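Dalora Community Radio
Music Programming Group
Minutes of the October meeting

Present: Rowena Tagle (chair), Yaroslav Lysenko, Kanchan Katiyar, Sanaa Tazi (minutes)
Apologies: Kjell Söderlund

Meeting opened 6.40 pm.

1. Previous minutes
Accepted with one correction. The Solanki single was added to the evening playlist, not the breakfast playlist. Moved Yaroslav, seconded Kanchan.

2. Eighties singles program
Yaroslav reported that the first series has finished and the presenters would like a second. He proposed keeping the one-hour format, with each episode built around one year and one chart.

Kanchan asked that the scripts give the source of every chart position. In the first series two episodes quoted a peak from the national chart and another from a state chart in the same sentence, and listeners wrote in. Yaroslav agreed. Scripts will name the chart at first mention.

Discussion about album versions and single edits. Rowena prefers the seven-inch edit wherever the library holds it. Yaroslav would like the option of the twelve-inch for the closing track. Agreed that the presenter may choose for the closing track only, and must announce which version is being played.

Action: Yaroslav to circulate a draft running order for the first four episodes.

3. Library
Kanchan tabled the library report. The catalogue now stands at 3073 singles, of which 84 are listed with no B-side information. She has been filling these in from the labels and expects to have the rest done before the summer break.

The Gukero donation has been sorted. A good part of it duplicates what we already hold. Fifteen singles will be kept, including the Vellitz debut with the original picture sleeve, which we previously had only on cassette. The remainder will go to the record fair.

Sleeves are again being returned to the wrong shelves after the late shift. Rowena will put a note in the presenters' folder. 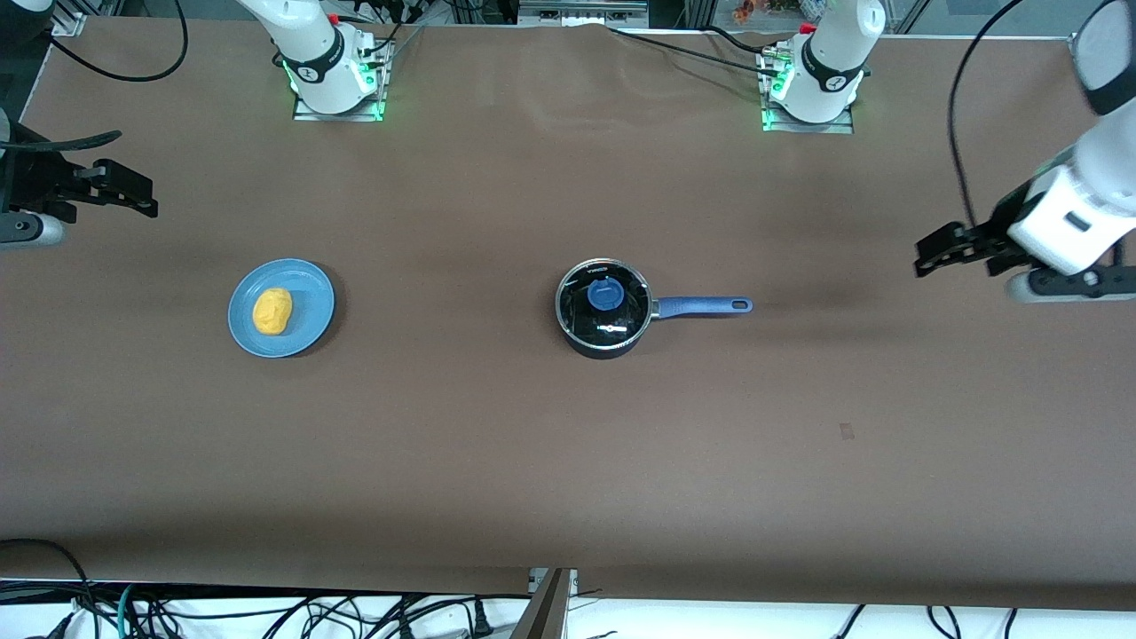
Blue plate and lidded saucepan on the brown paper table covering.

4. Solanki live session
Sanaa confirmed that Solanki will record four songs in Studio 2, three from the new album and one cover. The band has asked for an upright piano. Ours was last tuned before the Easter concert and the top octave has drifted. Tuning approved.

The band's manager has asked whether the session can be released later as a digital EP. Rowena noted that our standard agreement covers broadcast and on-demand listening for 30 days and nothing further. A separate agreement would be needed, and the songwriter of the cover would have to be cleared. Sanaa to reply on that basis.

Action: Sanaa to book the tuner and write to the manager.

5. Budget
The group has $3000 for the half-year. The tuning and the new turntable cartridges will come out of this. Kanchan asked that replacement inner sleeves be bought in the same order as the cartridges to save on freight. Agreed.

6. Correspondence
Email from a listener asking for the name of the instrumental played under the community notices. Kjell chose it and will be asked to reply.

Letter from Vellitz's label offering an interview to go with the reissue. Accepted in principle. Yaroslav would like to do it by phone and cut it to eight minutes for the drive program.

7. Other business
Kanchan asked whether theme night requests could close earlier, as the list was still changing at noon on the day of the last one. Left to the next meeting so Kjell can comment.

Meeting closed 8.15 pm.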